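Staston jewelry makers get a room of their own at the summer market

STASTON - Jewelry makers will have their own room at the Staston summer market for the first time this July, organizers said Tuesday.

The market has put jewelry, pottery, candles and knitwear together in the main hall since it moved to Mao Street. This year the jewelry tables will be in the side room next to the north entrance, with brighter lighting and a separate line for repairs.

Valentin Pons, who runs the market, said sellers had been asking for the change for several seasons.

"Small pieces get lost next to a table of big bowls," Pons said. "People walk past a ring. They need to be able to stop and look without somebody pushing a stroller behind them."

The side room has space for 42 tables, and 40 have been taken. The last two are being held for first-time sellers, who can apply at the market office until the end of the month. A table costs the same as one in the main hall, and sellers may share.

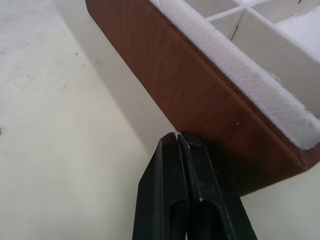
A wooden jewelry tray.

Makers are coming from Staston, Tekport and Zillitz. Most work in silver or glass beads, Pons said, and a few sell restored pieces from estate sales. Anyone selling secondhand jewelry has to mark it as such on the price tag, a rule that was added after complaints from shoppers last summer.

The repair line will take simple jobs only, such as broken clasps, loose links and watch straps. Stone setting and ring sizing will not be done on site, but staff at the desk will have a list of local shops that offer both. Items must be picked up by 4 p.m. on the day they are dropped off.

The main hall will keep its usual layout otherwise. The space left by the jewelry tables goes to food sellers, who were outside under tents last year and lost most of an afternoon to rain.

Parking is the one thing still being worked out. The lot behind the hall holds 300 cars and has filled up early in past years. Pons said the market is talking with the school across the street about using its lot as well - an answer is expected before the table map is printed.

Entry to the market is free. The side room will open and close at the same hours as the main hall.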